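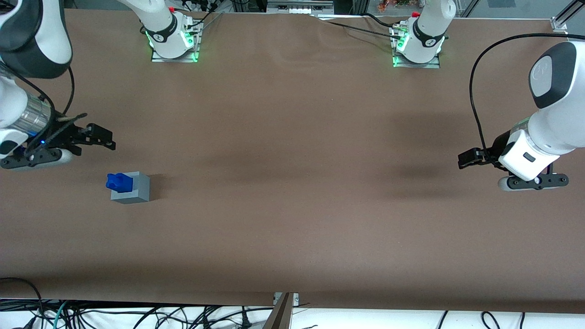

Why do people cover a good work table with brown paper?

Paper is cheap, it is calm for the eyes, and you can change it when it gets tired.

In Clornholm, the small workshop Kütt has papered its long tables for 13 years. The roll comes from Geltavano and is a warm medium brown, never bleached. One length stays on the table for six weeks, sometimes less in December, when the orders for wooden toys are many.

The smooth side goes up. A small part, for example a blue peg, is easy to find on such a surface — on white paper the shadows are too hard, they say at Kütt. Wrinkles near the back edge are left alone. In the middle, where the hands work, the paper must lie flat, so it is pulled from both ends and fixed under the table with tape.

Old sheets go to Stellosel, the shop next door, which wraps its cups in them. A customer there once asked to buy 25 sheets.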